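September, by Bjarke Oddsson
Reading time: 5 min
Print this article | E-mail this article

The first thing I learned on my Monday at Lendby is that I'm bad at picking up a plate. I've been picking up plates all my life (I used to wash them for a living, a whole summer of it!) and I'd have told you I had the hang of it. Then they gave me a gripper for each hand and asked me to move one from the left side of a table to the right, slowly, the way I'd want a machine to do it.

That last bit is the job. The project is called Mabaso, and what it wants is examples - people doing small household things with the same kind of jaws a robot would have, over and over, with cameras and sensors taking it all down. Later a learning system goes through the pile and tries to work out what plate-moving is. You don't program it. You show it, and then you show it again with the plate somewhere else.
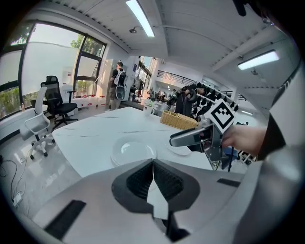

My shift started at nine with a short talk on manners. Don't rush. Don't talk with your hands, because your hands are the data. If you drop something, leave it in, pick it up the way you normally would and carry on, and somebody will decide later whether it's useful. I asked how many examples they needed for one task and got a shrug and then a number: 695 for the plates so far, and the target is 2000. I did 108 before the end of the day, which I was very proud of until I heard what the regulars manage.

The odd part is how quickly you start thinking about things you never think about. Where do I come at a plate from? The rim, sure, but which side of the rim, and do I tip it or slide it? My right hand turned out to be a slider and my left a tipper. I apologized for this and was told please don't, they want both. If everybody did it the same way the robot would learn exactly one way, and the first time somebody left a plate too close to a flower vase it would be stuck.

So the table keeps changing. Between runs you shift a thing or two, swap one plate for another, turn the basket a little. It feels a lot like fussing before the in-laws come over.

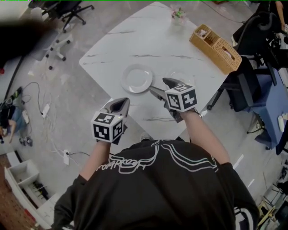 Two grippers, two marker cubes and a clear glass plate to reach for.

Clear glass is the one I came to dread. A white plate on a pale table is hard enough, but with glass I kept closing the jaws on what I was sure was the edge and getting air. I did five in a row like that. On the sixth I crouched down to find the rim against the light, and the woman running my session called out that she loved it and could I do it again. I guess looking for a thing is part of picking it up.

The recordings go into a system they call Batex, where people trim the starts and ends and throw out the runs where the tracking got lost. The markers on the grippers help the software know where each hand is, and it really doesn't like it when you cover one with your sleeve. I lost almost 5 minutes of good plate work that way and I'm still a little sore about it, in both senses. Forearms, mostly.

Next up is a set called Flurport, which is all cups, and they've asked if I want to come back for it. I said yes before I'd thought about handles.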